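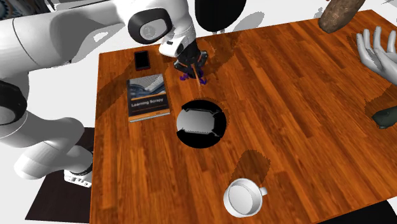
Slide 1. Who says so?

Evening, everyone. Wait for the people at the back to sit down. Thank Robel Gebru for the invitation and for the lift from the station.

Say what the talk is: memory tricks, study methods and "brain training", and how much of it I believe. Short version, less than I did when I started reading up on it. I teach evening classes in Ostthorpe and I have no product to sell. I did once pay for one.

Slide 2. The 1,000 words claim

Ask for hands: who has tried to learn a language as an adult? Who still speaks it?

The claim you see everywhere is that if you learn the commonest 1,000 words you can "get by". Get by doing what? The commonest words in English are the, of, and, to. You can know every one of them and still not be able to tell a dentist which tooth hurts.

I don't say the list is useless. I used one myself. But I'd like the people who sell the lists to say what they mean by knowing a word. Spotting it on a card at the kitchen table is one thing. Getting it out of your mouth while a bus driver waits is another.

(If Joscha Reinholz is in, he'll want to argue. Let him, but after slide 5.)

Slide 3. Juneo and me

The Juneo story. Keep it short this time, at Prindport it ran on far too long.

I signed up to Juneo in July. Little games, coloured tiles, a score every morning. My score went up. It went up a lot! I told people at work about it.

Then ask: what had got better? I had got better at the coloured tiles. I was still going upstairs and forgetting why. I still called my nephew by the dog's name.

Pause here, people usually laugh, some of them a bit guiltily.

Point to make: practice makes you better at the thing you practise. The leap from there to "a sharper mind" is the part you are paying for, and the part I would want to see evidence on. When I wrote and asked, I got a cheerful reply with a discount code in it.

Slide 4. Rereading and highlighters

This one annoys people, so go gently.

Reading your notes over again feels like learning. The page looks familiar, and we take familiar to mean known. Close the book and write down what was on it, and you find out.

Do the exercise. Everyone read the paragraph on the handout twice, turn it over, talk to your neighbour for a minute about anything else, then write down what you can. No marks, no collecting them in.

While they write: don't talk. I always talk. Drink some water.

Afterwards ask what went missing. In my Tuesday class it's nearly always the middle.

Slide 5. Things I half believe

Testing yourself. Yes, I'm fairly happy with this. It's dull and it's free.

Spacing it out. Also yes, though I distrust anyone who gives you an exact timetable. Feven Negussie uses a shoebox with dividers and moves the cards back when she gets one right. She swears by it. She is also the most organised person I know, so I can't tell how much is the box and how much is Feven.

Memory palaces. Hmm. They do work for lists, I've seen it done. Tekle Dinsa can give you a shopping list backwards by walking through his mum's old flat in his head. But how often do you need a list backwards? I write mine on an envelope.

"Learning styles". No. I filled in the questionnaire on two different days and came out as two different sorts of learner. If someone in the room has built a course around these, be polite — I was taught it too, and believed it for years.

Slide 6. Peltonen's chart

Put up the chart from the Peltonen leaflet. Give them time to look.

Ask what's wrong with it. Someone will get there. The bottom of the axis starts at 700, so a small rise looks like a cliff. There is also no word on who was tested or how many dropped out.

Eyerusalem Adugna spotted the other thing, which I had missed: the "before" and "after" groups are different sizes. Credit her by name.

Slide 7. Questions I ask now

What exactly got better?
Compared with what?
Who was counted, and who gave up?
Would it still show next year?
Who gets paid if I say yes?

Don't read these out, they can read. Pick the second one and talk about that. Doing any course at all means setting aside an hour and sitting down, and perhaps the hour is most of it. I don't know. I'd be wary of anyone who is 100 per cent sure.

Slide 8. Questions

Repeat each question for the back row. If asked about fish oil: I haven't read enough, say so. If asked about crosswords: do them if you like crosswords.

Pens back in the tub, please. Spare handouts on the chair by the door.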